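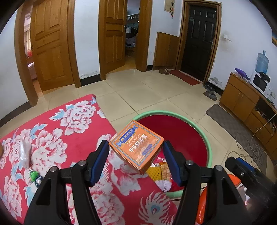 How long does it take before someone can show a task well enough to be useful? Most people need 54 goes at the same small job before their hands settle, and after that it comes on quickly.

Folasade Wike gave me that figure over a second pot of tea, and she gave it cheerfully, as she has been through it herself. She joined Hutora four years ago to look after its home demonstrations, where people pick things up and put them away with a hand-held gripper, and the recordings are used to teach a robot arm the same movements.

"Everyone starts off far too fast," she told me. "You've tidied up all your life, haven't you, so you go at it the way you always would, and then you've only got two fingers and they won't bend! I must have dropped half a chemist's shop in my first week."

Small cardboard boxes are her favourite lesson, partly for the way they give when you squeeze. She likes people to bring both pads up to the sides, wait a breath, and only then lift. "It's the waiting I'm after. A box of hand cream weighs next to nothing, and people snatch at it."

We talked for a good while about Nisel, the earlier project, where she steered an arm from another room with a pair of handles and a screen. She was fond of it, though her shoulders weren't. "I did 747 runs that way and I'd still say you feel more with the tool in your own hand," she said, and then wandered off happily into a story about bedding, and how a thick quilt swallows anything you put down on it.

She is back at it on Monday, with basins and cloths.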